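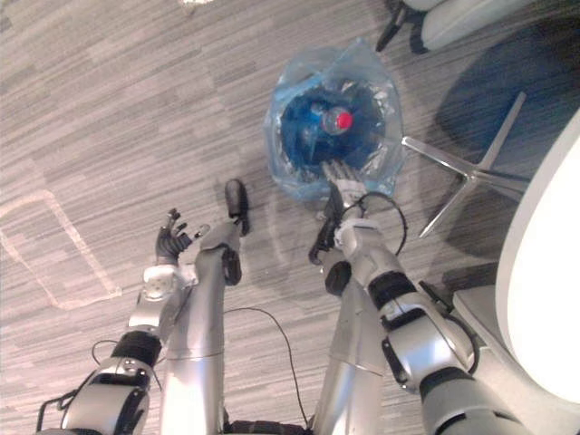
Yeison Cusi thinks the magenta in the Pindport prints is coming from the paper profile and that I should stop blaming the scanner. He left me a note saying so, underlined, and added that he had the same pink clouds last winter until he switched profiles and let the prints sit overnight before judging them.

Thursday, June 9, 2022

OK, so I tried it his way. I printed the ferry landing shot again on the Zonel matte with the generic matte profile, then once more with the one I downloaded back when we opened the first box. The generic one is much closer! The clouds are gray, the pilings have some brown in them, and the woman in the yellow raincoat no longer looks sunburned. There's still a little pink in the wet concrete at the bottom left, but I looked at the negative on the light table and I think some of it belongs there (sodium lights, early morning, I remember it being a weird color).

So Yeison is mostly right about the profile. I'm not ready to let the scanner off completely, because the blue channel looked thin on the whole second roll before I ever hit print. I'll scan one frame again with everything automatic switched off and compare.

Where things stand with the negatives: there are 700 frames from the Pindport trips in the binder, and I have 40 picked for the book. Getting to 40 was awful. I kept putting back the street parade pictures because I had such a good time that day, and then Lukian looked at them and asked which one I'd hang on a wall. None of them, really. I kept one anyway, the tuba player eating a sandwich.

Settings, before I forget them again:

Scan at the high setting in Tellport, 16 bit, sharpening off, dust removal off for the black and white (it eats the grain and leaves little worms in the sky). Save as TIFF. Color correction comes afterward and never in the scan window, where the preview lies to you. For the web copies I'm exporting at 900 on the long side, which looks fine on a phone and is small enough that the album page loads before people give up.

File names are trip, roll, frame, in that order. I know some of the early folders go roll first. I'll fix those when I have a slow afternoon, please don't do it halfway and then go to lunch — Lukian, I'm looking at you.

The captions are coming along more slowly than the pictures. I went through my old travel posts hoping I'd written down street names and what I found was mostly complaints about hotel coffee and one very long paragraph on a seagull. Lukian Marchuk suggested asking in the comments under the old album, and two people have already answered with the name of the bakery on the corner. One of them says it closed and is now a phone shop. I'd like to put that in the caption but I want to check it first.

Called Hnatiuk about binding. They want the pages in sets of four, with a wider margin on the spine side than I'd left, so every landscape picture that runs across the fold has to move. Only three of those, thankfully, but one is the harbor panorama and it was the whole reason I chose this page size. I could shrink it and give it a full page alone, or split it and lose the lighthouse in the gutter. Leaning toward shrinking. Opinions welcome, write them in the margin here.

Paper: we're down to the last open box of the Zonel matte plus whatever is in the flat drawer. I haven't looked in the flat drawer. If you print proofs this week, please use the cheap stuff, it's fine for checking crop and order.

The November show is still on, and I'd like the dummy done well ahead of it so we can hand it around and let people be rude about the sequence. I moved the night pictures to the end last night, moved them back this morning, and now I think the tuba player might be the opener?

To do next: rescan the second roll, frame 12 first. Reprint the concrete one and leave it overnight. Ask Yeison which profile he uses on glossy.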